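老艇“Jelby”的桅杆尺寸：一处对不上的数字

四月整理资料时，又把 Jelby 的帆装图翻了出来。这条艇是双桅纵帆游艇，Parry 船厂建造，图纸现存两套：一套是船厂的施工图，另一套是 Zdzisław Krawczyk 后来测绘的复原图。两套图的船体型线基本一致，分歧集中在主桅。

施工图上，主桅从甲板到桅帽的高度比复原图高出一截。起初我以为是基准面不同：施工图以龙骨上缘为零点，复原图以设计水线为零点。换算之后差值缩小，但没有消失。再查帆面积，船厂说明书写的是 1,128 平方英尺，按复原图的桅高和桁长计算，得不到这个数；按施工图计算，则与说明书吻合。

由此可以确定，说明书与施工图出自同一版设计。复原图依据的是改装后的状态。

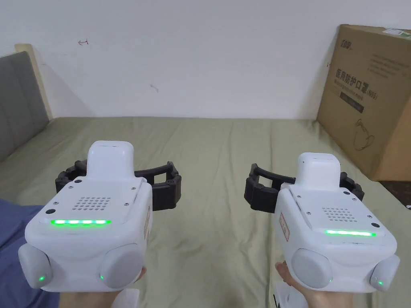
改装的时间比较麻烦。船级登记簿里 Jelby 的条目前后有两种写法，前一种注明斜桁帆，后一种只写“帆装已改”，没有给出尺寸。Dariusz Mazurek 来信提到，他手里有一份 Hekmont 帆厂的订货单抄件，其中主帆的前缘长度明显短于施工图的要求，面料重量也高一档。帆小而料重，符合远航用途，与竞赛用途不符。

订货单抄件没有年份，只有一个编号。Hekmont 的编号每满 1,000 重新起算，所以单凭编号不能定年。Mazurek 认为应归入较晚的一轮，理由是同一页上还出现了 Fovero 的名字，而 Fovero 是一条较晚下水的艇。我倾向于同意，但抄件是否保持了原簿的页次，目前没有把握。

压载方面的旁证也值得记一下。施工图标注外压载为铅，全部置于龙骨下方；复原图在舱底多画了一层内压载。桅杆截短之后重心降低，按理不需要再加压载，除非同时拆除了部分外压载，或者原来的稳性本来就偏紧。横摇周期没有留下记录，这一点只能先搁置。

另外更正一处旧错。我在前一篇里把 Jelby 的后桅支索画成两对，施工图上只有一对，第二对是复原图上的，应属改装后添加。线图已经重描，比例改为 1:100，支索眼板的位置按施工图标注。

下一步是核对甲板布置图。主桅前的绞盘基座在两套图里位置不同，如果基座移动过，横梁上应当留有补强的痕迹，测绘笔记里也许有记载。Krawczyk 的笔记共 2 册，我只看过第一册，第二册星期四可以借到。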